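Leather care: what we learned from the conditioner trial

The workshop at Randell has finished its comparison of conditioners for vegetable-tanned and chrome-tanned leather goods kept indoors. 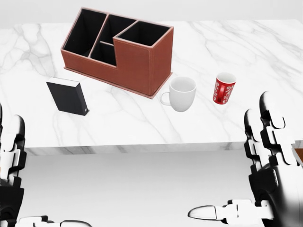 Most questions that reach the repair counter concern boots and bags, and the advice printed on conditioner tins is written for those. Leather that lives on a desk or a shelf ages differently. It flexes very little, so the fibers do not lose oil through movement. The main losses come from heat, low humidity and direct sun, and the main damage comes from people applying too much product.

Test pieces were cut from three hides supplied by the Gwilliam tannery, all finished on the grain side only. Each piece was weighed, treated and left on an open rack for 6 months at normal room conditions, with a second set placed on a south-facing sill. Four treatments were used: a neatsfoot oil, a beeswax and lanolin paste, the Tritik water-based cream, and no treatment at all. In total 468 pieces were measured for weight, stiffness and color change.

Stiffness in the open rack set hardly moved. Untreated pieces were a little firmer at the end than at the start, and the difference was too small to feel by hand. The neatsfoot pieces darkened within the first day and never came back to their original shade. The paste darkened the leather slightly and left a film that picked up dust in the grain, mostly on vegetable-tanned stock. The Tritik cream gave the least color change of the three products.

On the sill the results spread out. Untreated vegetable-tanned leather darkened the most, and chrome-tanned leather faded, with red and tan dyes going first. None of the conditioners slowed fading to any useful degree. Moving an item out of the sun did more than any of the products tested.

Stitching needs separate attention. Oil wicks along thread and collects in the needle holes, and on light thread it leaves a yellow halo that cannot be washed out. Keep any oil or paste at least 5 millimeters from a seam. Waxed polyester thread resists staining better than linen, but the holes around it still take up oil.

For dusting, a dry horsehair brush is enough. If a cloth is needed, dampen it with distilled water, wring it out hard and wipe the whole panel – a wet spot in the middle of a dry panel usually dries with a visible ring. Glued linings should be kept dry.

The full tables are held at the Rundia store under sheet 788 and can be copied on request. A second trial, on edge paints, starts in September.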